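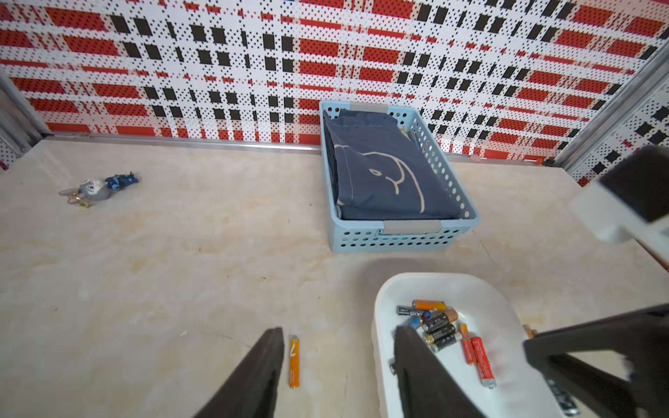

Good morning, and thank you all for finding the room, because I walked past it twice myself. I want to spend our time today on one small question, and it is the question of how a robot decides that it has finished sorting something. Most of the talks I've given over the years were about picking things up, and picking things up is still hard, don't let anyone tell you otherwise. But when Canan Özkan and I started the Kosadard project, we kept coming back to the moment after the pick, when the arm has to choose between going for another item and leaving well enough alone. Think of a pile of batteries in a tray and one more lying by itself out on the tabletop, close to a gripper finger. Does the single one belong with the pile? Is it a leftover, or is it the next job? A person glances at that and has an opinion right away. Our policy, when we began, had no opinion at all, and it would happily hover until the clock ran out.

(Pause here. Ask who has kids who sort their toys this way. Someone always laughs.)

So let me tell you how we set the work up. The task family is what we call mixed clearing. You have household things of different sizes, you have a couple of containers, and the instruction comes in plain words: put the batteries in the tray, or clear the tray, or leave the keys alone. The same start can be right or wrong depending on the sentence, and this matters a great deal, so please hold on to it for the next few minutes. If I show you a tabletop and don't tell you the instruction, you can't tell me whether the robot is doing well. Neither can a success detector that only looks at the pixels, and we lost most of March finding that out the slow way.

We collected 2981 demonstrations by teleoperation, two arms at a time. Saadet Bozkurt did a great many of those, and I'd like her to get the credit in the room as well as on the title slide. Of those demonstrations we held back 149 for testing, and we chose them so that the instruction in the test had never been paired with that set of objects in training. We went back and forth on that split for longer than I care to admit -- Canan wanted it harder, I wanted it easier, and she won, and she was right to.

(Water. Slow down. You always rush the next part.) 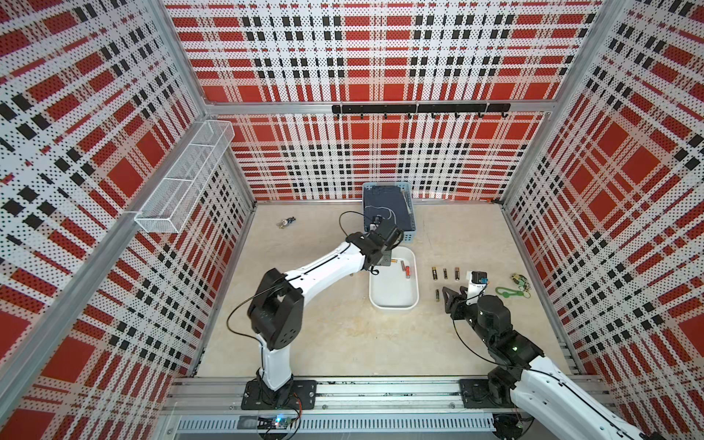

Now, the method. Every few moments the policy writes down, in ordinary words, what it believes is still left to do. We call this the remainder note. It's a short line of text, something like "two batteries on the floor, tray open, keys stay." The next stretch of motion is conditioned on that note together with the camera views, and then the note gets written again from scratch. It is never edited. Early on we did let the model edit its old note, and it became terribly attached to its own mistakes. If it had once written down that an item was finished, it would go on believing so, even with the item lying in plain view. Writing the note fresh each time costs us a little speed and it cured most of that stubbornness.

The stopping rule falls out of this quite naturally. When both arms produce an empty note, and they do it 6 times in a row, we stop. One empty note isn't enough, because an arm can easily get in the way of a camera and hide the very thing you were supposed to pick up. I did try three in a row, for those who are going to ask me, and it stopped too early whenever one arm was reaching across the other.

Each episode gets 60 seconds. I know that sounds generous if you come from bin picking, and stingy if you come from folding laundry. We picked it early and then kept it, so that the old runs and the new runs could be compared fairly.

(If the projector is behaving, leave the clip running while you talk about the views. If it isn't, just carry on, they'll follow.)

A few words on cameras. We use a fixed view of the workspace and views from the wrists, and the fixed view does most of the work for the note. I had expected the opposite! The wrist view is wonderful when you are closing on a battery, but for the question of what is left over, you want to see the corners. When we took the fixed view away, the notes got shorter and more confident, and they were wrong far more often. When we took the wrist views away, the notes stayed sensible and the grasping fell apart. So we kept both, and I'm afraid there is nothing cleverer to report on that point.

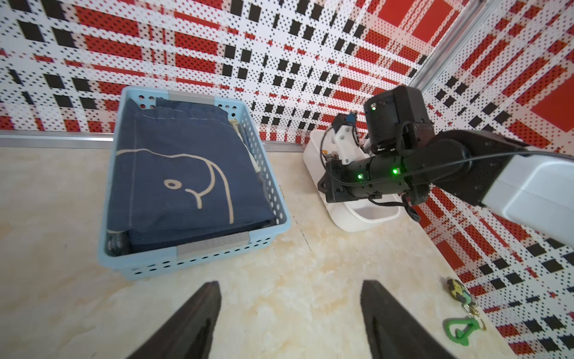
Saadet Bozkurt disagrees with me a little on this, and asked me to say so: in her view the fixed camera looks good only because our containers are shallow, and with a deep box the wrist would be the only honest witness to what's at the bottom. She would like to see the whole comparison run again with taller sides before anyone quotes it.

I think that's fair, and it's next on our list. The group at Stornton has offered us their set of deeper bins, and we'll run the same instructions with those.

Let me mention what still goes wrong. Instructions with "except" in them are our weak spot. "Clear everything except the keys" works nicely, but "clear everything except what's already in the basket" gives us notes that wander, and I suspect our demonstrations just don't contain enough sentences of that shape. Two arms wanting the same battery is the other one. They write nearly the same note, they both head over, and then they wait for each other very politely until time is up. We have a simple tie-break now, where the arm with the shorter reach goes first, and I'd love to hear from anyone who has something better.

(Skip the Skoder comparison if it's already past the half hour. Otherwise put up the table and let them read it before talking over it.)

The instruction list and the held-out split are ready to share, so come and find Canan or me at the break if you'd like them. Questions now, please, and do use the microphone, the people at the back can't hear you otherwise.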